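Unit 5: Reading a Vendor Quote (Two-Arm Folding Cells)
Course notes, D. Lungu, Urkbridge

Bring the Polat quote to class, the November one with the lease option. Read the price page last. You will read it first, like everyone, but try.

What Polat is selling: two arms, two grippers, a head camera, setup, and a year of phone support. What it is not selling: the table, the laundry, or a person to stand next to it.

Points to argue over

Rate. The quote says 62 garments an hour. Ask which garments. A vendor's t-shirt is a very cooperative t-shirt.

Price. 900 a month on lease, with 750 extra for "fabric onboarding". Find the definition of fabric onboarding. Take your time, the term is used on every page and explained on none.

Input. Does the cell take a heap, or does someone lay the items out first? If the second, put that person's wages in your sheet.

Finish. Write down what your site calls folded before the demo. The Stimthorpe laundry did this afterward and ended up with a very generous standard.

Homework: one page, buy, lease or walk away, for the Lovton hotel case. "It depends" gets half marks.
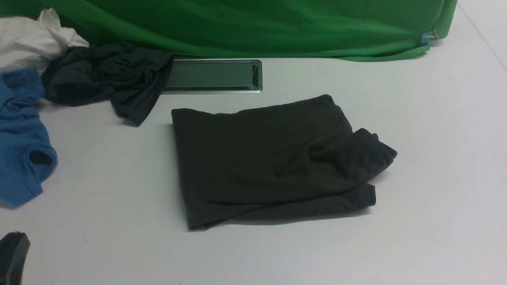
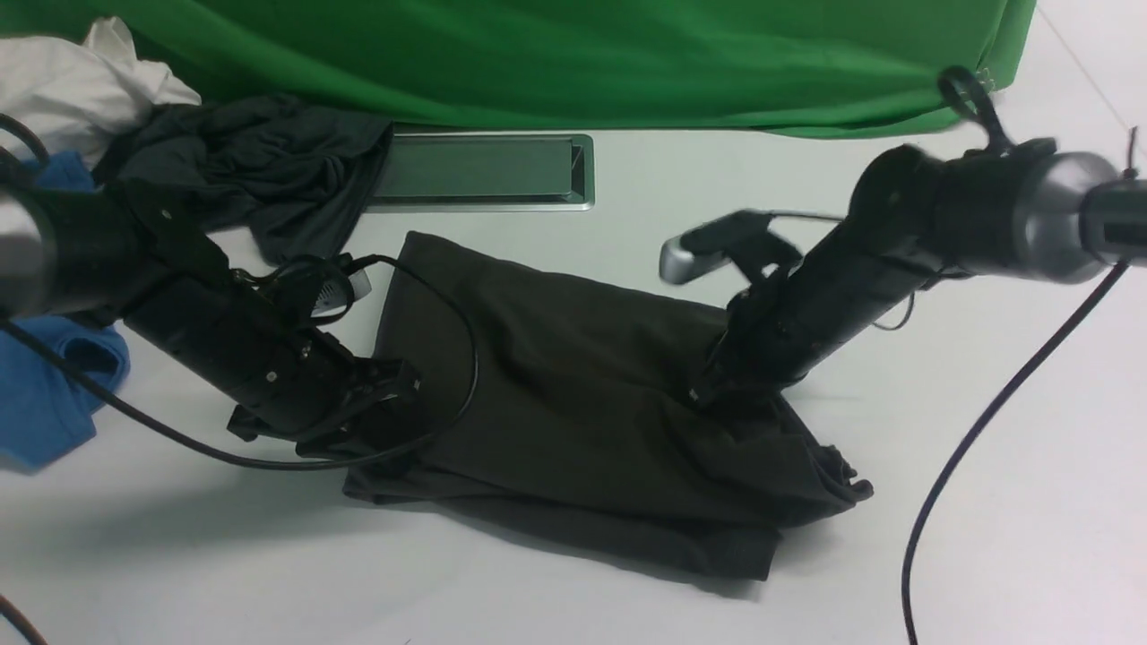

Fig. 5. Dark garments on the white table, with unfolded pieces heaped at upper left. Both arms are in view in the second picture.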